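4.2 Putting fruit on a plate

Clearing and laying a table is often given as a chore that robots can nearly do. We have our doubts, and the simulated task used by Pap and Śliwiński shows why. The arm must pick up one banana and leave it on a plate. The table holds nothing else: no cups, no crumbs, no second piece of fruit. 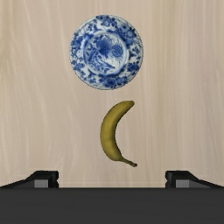 Figure 3. Wrist view in simulation. The banana lies between the open fingers and the plate, touched by neither finger.

4.3 What counts as success

The Gellow policy was scored over 700 simulated trials. A trial passed if the banana's centre came to rest inside the plate's outline within 24 seconds. Bruising was not modelled, and a fruit dropped from a height scored the same as one set down gently. Yu and Hoekstra (Section 2) make the same complaint about the Tulport benchmark. A household would be less forgiving.

Figure 4 shows the fruit held by its upper part, with the lower end over the plate's rear left rim. A still like this says little about grip force or the release, and we would not read competence into it.
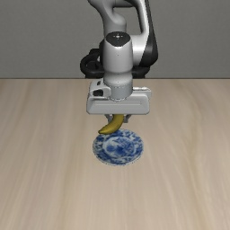 Figure 4. The banana in the gripper, from in front of the table.

4.4 Limits of the comparison

We had no access to the Sustholm kitchen data, so the gap between simulated and real tables remains unmeasured.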